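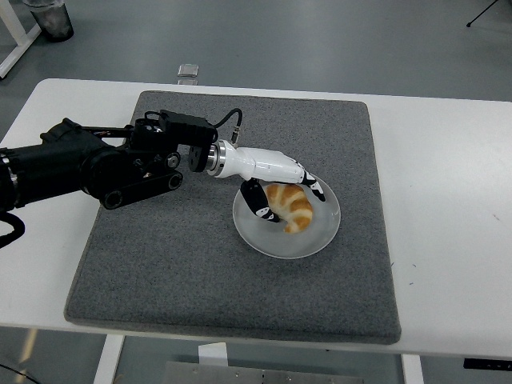
Kirkness House | Catering and Dining Room Team

Progress report to the Zellent Fund
Breakfast room grant, second report
Sunday, August 4, 2013

Dear Davina,

The tables are in, the oven is in, and we are baking our own croissants! When I wrote the first report we had a bare room with a damp patch and a lot of catalogues, so it is a real pleasure to send you this one.

The room

Painting finished a week later than planned. The damp patch by the garden door had to be dug out and replastered, and the new plaster took its time. Once that was done the rest went quickly. The walls are a warm off-white and the old strip lights have gone. We kept the radiators, which were ugly but work very well, and painted them the same colour as the wall so that you stop noticing them.

We went for plain white rectangular tables in the end. You may remember that I was keen on round ones after our visit to Jansen, but with round tables we lost a whole row by the window and the breakfast trolley couldn't get past. White shows every crumb, and I was warned about this by more than one person in the kitchen. It also wipes clean in seconds and makes the room feel twice the size.

Mats and plates

The grey felt mats have been the nicest surprise of the whole project. They are big and square with the corners slightly rounded, and the speckle in the grey is a lot like a good carpet. One mat takes up most of the tabletop, so a plate can go down anywhere and not clatter. Breakfast used to be a very noisy meal with us. The difference was obvious on the first morning, and several residents who had been taking a tray to their rooms have started coming down again.

Felt does hold on to crumbs and butter. We shake the mats out after each sitting and brush them at the end of the day, and greasy marks are dabbed with a little washing-up liquid on a cloth. Jam is harder. We are trying a spare set so that marked ones can be taken away and dealt with properly, and I will tell you next time how they are wearing.

For the pastry plates we chose the round frosted ones, with a pale grey-white tint and a slightly raised rim. The rim matters more than I expected, as flakes stay on the plate and it gives people with a weaker grip something to push against. A golden croissant looks lovely on that pale plate, and against the grey felt the plate has a clear edge even though you can partly see through it. Some of our residents struggle with white crockery on a white table, so this was a point Catriona Dalgleish pressed us on early, and she was quite right.

Baking

Catriona has taken charge of the croissants and is now on her 28th batch. The early ones spread flat and leaked butter all over the trays (we ate them anyway). She changed the flour, then rested the dough overnight, and has settled on a slightly smaller crescent with the ends turned in. The layers now show properly as ridges along the top, in alternating darker tan and pale cream, and she is rightly very proud of them.

We bake on 6 mornings a week, with toast and porridge on the other. Plain croissants go first every time. We tried an almond one and a cheese one, and the cheese one will be coming back in the autumn – it had a small but very determined following.

The Plestitz oven has been steady since the engineer moved the fan setting. Before that the back of each tray browned well ahead of the front and Catriona was turning everything halfway through. She still turns them out of habit.

Money

The £3000 for furniture and tableware has been spent in full, with the tables taking the larger part. The only item over budget was delivery, and we covered the extra £100 from our own kitchen account. Receipts are in the folder we sent by post, in date order apart from the mats, which were invoiced late and are at the back. The oven was paid for from the equipment part of the grant and appears on its own sheet.

What is still to do

The shelf for the clean plates has not gone up. They are stacked on the side counter for now, which is fine but takes up space we want for the juice.

We also need a better way of keeping croissants warm for the second sitting. A cloth over the basket makes them soft and the hot cupboard dries them out. Catriona would like to try baking in two smaller lots, and we'll run that for a fortnight before buying anything.

Curtains are on order. The fabric was changed once and I promise it will not be changed again.

In September we open the room to families at weekends, and we would love you to come along to one of the first breakfasts. Come for the early sitting if you can, straight after the trays come out. The third report will follow once those weekends have started, with comments from residents and their visitors and the final figures for the curtains.

With warm thanks from all of us in the kitchen and dining room

Kirkness House Catering and Dining Room Team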